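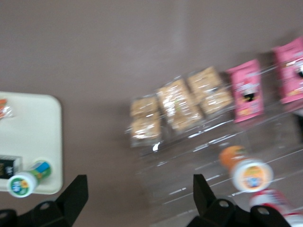

*Fig. 1. Snack bars and pink packets in a clear organizer, with the tray beside it.*

## Unit 8: Small Goods, Small Spaces

Home Organization Basics, taught by Felista Mollel

Welcome back! Last time we did deep cupboards, and I promised you something more cheerful. Today is snacks, and I could talk about snacks until the building closes, so please stop me at the break.

### Why clear walls work

Look at the bars in Fig. 1. They're in clear wrappers inside a clear plastic organizer, and the crispy texture shows right through both layers. You know what you've got before you reach for it! An opaque bin hides its contents until somebody pulls it out, and in a busy house people simply don't pull it out. They buy another box.

The bars stand in a row with the pink packets at the end of it, like with like. A row is **readable** from one side to the other — a heap makes you dig.

### The tray

I'm very fond of a tray. Ours is white with a low rim and rounded corners, and it takes the things that haven't found a place in the row: the little bottle lying on its side, the small black box, the packet with something orange in it. I call this the *landing zone*. Rules for a landing zone:

- It stays smaller than the organizer.
- Bottles get a second look. If one will stand, stand it up.
- Anything still there at the end of the week gets eaten, moved or given away.

### Terms for your notebook

**Facing:** turning the printed side of a packet toward the person who will pick it up. Shops do it all day long.

**Open stock:** what's out and ready to grab.

**Back stock:** the sealed extras, kept somewhere else. Please don't mix the two (I did this for years and ate a great many stale crackers).

### Exercise: the Stovham pantry

Stovham is our practice household, the same one as in the cupboard unit. They own 192 wrapped snacks. Their organizer holds 31 and they have one tray.

1. How many go into back stock if the organizer is full and the tray is left empty?
2. The family eats 88 snacks in March. Write a refill plan that never leaves the organizer bare.
3. Sketch the row. Which kinds go at the ends, and who in the house can reach them?

Work in pairs and use pencil, you'll change your mind on the third one. Everybody does, and the arguments are wonderful!

### For next time

Bring a photo of one shelf at home exactly as it is, no tidying first. We start with spice jars at 8 sharp.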